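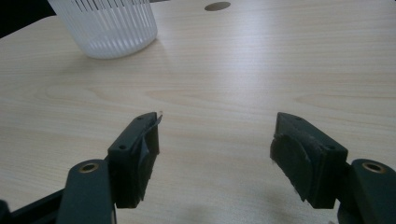
*A white slotted wastebasket on the light wood tabletop.*

# Cleaning a slotted plastic wastebasket (and the table under it)

Small plastic baskets with slots in the sides are cheap, light and easy to empty. They also collect dust in every gap, and the dust turns into a gray film if you leave it long enough. Wiping the outside with a cloth does very little because the cloth rides over the ribs and never gets down between them.

This is the method I use for the ones in our house. It takes 40 minutes the first time, and most of that is soaking. After that a quick version every couple of weeks keeps things under control.

The second half of the page covers a wood veneer tabletop. If you keep a basket on a desk or worktable, the two jobs go together.

## What you need

- A tub or sink deep enough to lay the basket on its side
- Dish soap
- A soft brush with long bristles (an old paintbrush is fine)
- An old toothbrush
- Two or three lint-free cloths
- Cotton swabs
- Baking soda
- An old towel to drain the basket on
- A vacuum with a brush attachment, if you have one

I bought a pack of Drutell bottle brushes for this and they were too stiff. They also flicked dirty water up the wall. The paintbrush works better.

## Step 1: Empty it and get the dry stuff off

Take the basket outside or hold it over a larger trash can. Turn it upside down and tap the bottom with your palm. Pencil shavings, staples and bits of tape will hang on in the corner where the wall meets the floor, so look inside before you call it empty.

Brush the slots while the basket is still dry. Work from the rim toward the base, following the direction of the slots. If you brush across them, you push dust out of one gap and into the next. A vacuum with a brush head is quicker, but hold the basket down with your other hand or it will lift off the floor.

Don't skip this and go right to water. Wet dust packs into the ends of the slots and you'll be digging it out with a swab later.

## Step 2: Soak

Fill the tub with warm water and a good squirt of dish soap. Lay the basket on its side and let it fill. Most plastic baskets float a little, so put a mug or a jar inside to hold it down.

Leave it for 15 minutes, turn it over, and leave it for another 10. Use warm water from the tap, not boiling water. Thin ribs can bend if they get too hot, and once a slot has spread it stays that way.

## Step 3: Clean the slots

Take the paintbrush and run it up and down each section of the wall, first from the outside and then from the inside. You don't have to treat the slots one at a time. I did that once with a swab on a tall Drukisex laundry hamper, and I counted, out of stubbornness: 1,365 openings. It was a waste of an evening.

Use the toothbrush for these places:

- The top and bottom ends of the slots, where dirt settles
- The underside of the rim, if it folds over
- The ring on the bottom that the basket stands on

Swabs are for whatever is left after that. There shouldn't be much.

## Step 4: Stains and sticky spots

**Gray scuffs.** Mix baking soda with enough water to make a paste. Rub it on with a damp cloth and light pressure, then rinse. Try the bottom of the basket first. Glossy plastic can go dull if you scrub hard.

**Tape residue and labels.** Cooking oil on a cloth, left for five minutes, then dish soap to get the oil off. A store label on one of my baskets had been there for years and came off this way in two rounds.

**Ink.** Rubbing alcohol on a swab, a small area at a time. Some ink will stay. I've stopped worrying about ink on the inside.

**Yellowing.** If a white basket has gone yellow from sunlight, washing won't change it. Turn that side to the wall.

## Step 5: Rinse and dry

Rinse with the shower head or a garden hose on a gentle setting, from the inside out. Shake it hard a few times. Then stand it upside down on a folded towel with some air under one edge – a wooden spoon laid across the towel does the job.

Leave it until the inside of the rim is dry to the touch. Run a finger along there before you bring it back. Water hides under a folded rim and will drip on whatever the basket is standing on.

## The tabletop

If the basket lives on a veneer table, clear the whole area while the basket is drying. Veneer is a thin layer of real wood, so treat it like wood, but with less water and less rubbing.

1. Lift everything off. Don't slide it. Grit under a basket will leave fine scratches that run across the grain.
2. Dust with a dry cloth, going with the grain.
3. Wring out a second cloth in warm water with one or two drops of dish soap. It should feel barely damp. Wipe with the grain, one section at a time.
4. Wipe again with a cloth dampened in plain water.
5. Dry right away with a clean cloth. Pay attention to the edges, where water can get under the veneer.

Keep baking soda off the table. It's fine on the plastic but it is a mild abrasive and will dull the finish on a pale wood.

For a ring mark from a wet base, leave the table alone for a day first. Light marks often fade as the moisture leaves the finish. If the mark is still there, rub a little furniture wax over it with the grain and buff it dry. I use Boateng paste wax, the clear one. The tinted version is too dark for light wood and shows up as a patch.

A dark mark usually means water got through the finish into the wood. Wax won't fix that, and sanding veneer is risky. I would live with it.

## Keeping it clean

Stick felt pads to the bottom of the basket once it is fully dry. I use four of the small round ones. Check them when you clean, because they pick up grit and need to be swapped out now and then.

A liner helps if you throw away anything damp or crumbly. Slotted sides let small things out, so shavings and eraser crumbs end up on the table without one. The Kamolov liners I buy come 76 to a roll and fit a small basket with enough left over to fold down past the rim. The older rolls had 78, for the same price.

Some habits that help:

- Dust the slots with the dry paintbrush every two weeks. It takes a minute.
- Do the full wash every three months or so.
- Keep the basket away from the edge of the table where sleeves catch it.
- No food in it. Apple cores go to the kitchen.

## Common problems

**The basket smells after washing.** It was probably put away damp. Wash it again, add a half cup of white vinegar to the rinse water, and dry it outside.

**There is still a dark line at the bottom of the slots.** Soak the lower third in hot tap water with soap for an hour and go over it with the toothbrush. On some baskets the line is a molding mark in the plastic and won't come off.

**A rib has cracked.** File the sharp end smooth with a nail file. Glue rarely holds on this kind of plastic. One broken rib doesn't matter, but three or four next to each other will let the liner bulge through and tear.

*Updated April 2020: added the note on wax colors.*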